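Prüfliste Handgreifer und Arbeitsplatz Whiteboard, Standort Kundum
Ausgefüllt am 16. August 2019, vor Schichtbeginn

Geltungsbereich: beide Handgreifer des Satzes Tirunus, Stirnkameras, Whiteboard mit Ständer, Ladeplatz. Die Liste für den Roboterarm der Zelle Uzor wird getrennt geführt und ersetzt diese hier nicht.

Kennzeichnung: i. O. = in Ordnung, M = Mangel, behoben, O = offen, n. g. = nicht geprüft.

1. Greifer, mechanisch

1.1 Gehäuse ohne Risse, Schrauben der Griffschale fest — i. O.
Bemerkung: Am rechten Greifer ließ sich eine Schraube der Griffschale noch eine Vierteldrehung nachziehen. Keine Schraubensicherung nachgetragen, Gewinde war sauber. Beim nächsten Mal wieder dort anfangen.

1.2 Finger laufen frei, kein Schleifen am Gehäuse — i. O.
Bemerkung: Zehnmal ganz auf und zu, ohne Last. Links ist der Druckpunkt etwas weicher als rechts, das war bei der letzten Prüfung schon so eingetragen. Solange beide Finger gleichzeitig ankommen, bleibt die Feder drin.

1.3 Fingerpolster sitzen fest, keine abgelösten Kanten — M
Bemerkung: Am linken Greifer stand eine Ecke des Polsters hoch. Abgezogen, Klebefläche mit Isopropanol gereinigt, neues Polster aufgesetzt und 3 Minuten mit der Klemme angedrückt. Altes Polster entsorgt. Bitte Ecken nicht mit Sekundenkleber nachkleben, der Rest geht beim Tausch nicht mehr vom Finger.

1.4 Öffnungsweite mit Lehre geprüft — i. O.
Bemerkung: Sollwert laut Datenblatt des Satzes 50 mm, beide Greifer passen. Lehre liegt wieder in der Schublade unter dem Ladeplatz und soll dort auch bleiben.

1.5 Griff innen sauber, keine scharfen Grate — i. O.

2. Marker und Kameras

2.1 Markerplatten fest, Aufdruck unbeschädigt — i. O.
Bemerkung: Mit dem Finger seitlich gegen die Platte drücken, sie darf nicht nachgeben. Eine Platte mit Spiel liefert Posen, die plausibel aussehen und trotzdem wandern. Den Aufdruck nur trocken abwischen.

2.2 Marker im Kamerabild vollständig erkannt — i. O.
Bemerkung: Geprüft in Ruhelage und bei gekipptem Handgelenk. Direkt unter der Leuchtstoffröhre gab es einzelne Aussetzer, sobald die Platte steil nach oben zeigte. Eintrag im Protokoll von Zikar vorgenommen, Belichtung unverändert gelassen.

2.3 Stirnkameras: Band, Gelenk, Kabelzug — M
Bemerkung: Bei einem Band rutschte der Verschluss. Getauscht gegen das Reserveband. Damit ist kein Reserveband mehr am Platz, Nachbestellung ist eingetragen. Brillenträger setzen zuerst die Brille auf, dann das Band, und prüfen den Bildausschnitt danach noch einmal.

2.4 Linsen sauber — i. O.

2.5 Zeitabgleich aller Kameras — i. O.
Bemerkung: Größte Abweichung 17 ms. Zulässig nach unserer Vorgabe sind 37 ms. Nach einem Akkuwechsel muss der Abgleich neu gemacht werden, auch wenn die Anzeige grün bleibt.

3. Whiteboard und Ständer

3.1 Tafelfläche ohne tiefe Kratzer, Rand geschlossen — i. O.

3.2 Ständer steht fest, kein Kippeln bei seitlichem Druck — O
Bemerkung: Bei kräftigem Wischen in der oberen Hälfte wandert der Ständer auf dem Holzboden. Gummifüße sind vorhanden, aber hart geworden. Als Übergang liegt eine Antirutschmatte darunter. Neue Füße bis September, bis dahin vor jedem Durchgang mit der flachen Hand gegen den Rand drücken und die Matte kontrollieren.

3.3 Probelauf Wischen mit dem Schwamm im Greifer — i. O.
Bemerkung: Den Schwamm so fassen, dass der Filz plan auf der Tafel liegt und die Finger den Körper seitlich halten. Sitzt er zu tief zwischen den Polstern, kommen die Fingerspitzen an die Tafel. Das gibt graue Striche und kostet Polster. Anpressdruck aus dem Unterarm, das Handgelenk bleibt ruhig. 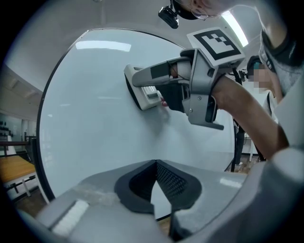
Nach dem Probelauf Schwamm ablegen, Finger ganz öffnen und die Polster auf Abrieb ansehen. Filzfasern, die am Polster hängen bleiben, mit einem Streifen Klebeband abnehmen. Druckluft bitte nicht verwenden, sie treibt den Staub in die Fingerführung. Bei dieser Prüfung wenig Fasern, keine Beschädigung.

3.4 Spiegelungen auf der Tafel — O
Bemerkung: Die Deckenleuchte gibt einen hellen Streifen auf der Tafel. Für die Markererkennung bisher ohne Folgen, für die Auswertung der Schrift störend. Tafel testweise etwas nach vorn geneigt, der Streifen wandert dann nach oben, verschwindet aber nicht. Entscheidung über einen Diffusor steht noch aus.

4. Personen und Bewegungsraum

4.1 Laufwege frei, keine Kabel am Boden — M
Bemerkung: Ladekabel quer vor dem Tisch, umgelegt und an der Wand entlang geführt.

4.2 Abstand bei zwei Personen an der Tafel — i. O.
Bemerkung: Wer nicht wischt, bleibt mit dem Kopf außerhalb der Reichweite des anderen Greifers. Beim Vorbeugen stößt sonst die Stirnkamera an, und der Bildausschnitt muss neu eingestellt werden. Zuruf vor jedem Seitenwechsel.

4.3 Ärmel und Bänder — i. O.
Bemerkung: Weite Ärmel hochschieben, lose Bänder einstecken. Der Spalt zwischen Finger und Gehäuse ist klein, zieht Stoff aber ein.

4.4 Pausenregel ausgehängt und lesbar — i. O.
Bemerkung: Aushang mit altem Stand ersetzt.

5. Strom und Laden

5.1 Ladegeräte ohne sichtbare Schäden, Stecker fest — i. O.

5.2 Akkus nicht aufgebläht, Kontakte sauber — i. O.
Bemerkung: Ein Akku hält merklich kürzer als die anderen. Mit rotem Punkt markiert und nur noch für den Abgleich verwenden, für Aufnahmen nicht mehr.

5.3 Verhalten bei leerem Akku — n. g.
Bemerkung: Zeit reichte nicht. Bei der Prüfung im September vorziehen.

Offene Punkte

3.2 Gummifüße am Ständer erneuern. Arbeiten am Platz ist mit Matte erlaubt.
3.4 Diffusor klären. Kein Sperrgrund.
5.3 Prüfung nachholen.
Zu 2.3: Reserveband nach Lieferung an den Haken neben dem Ladeplatz hängen und in der Bestandsliste austragen.

Freigabe: Der Platz ist für den Betrieb freigegeben, mit der Auflage aus 3.2. Wird der Ständer versetzt oder die Tafel ausgetauscht, sind die Abschnitte 2.2 und 3 vollständig zu wiederholen, bevor wieder aufgenommen wird.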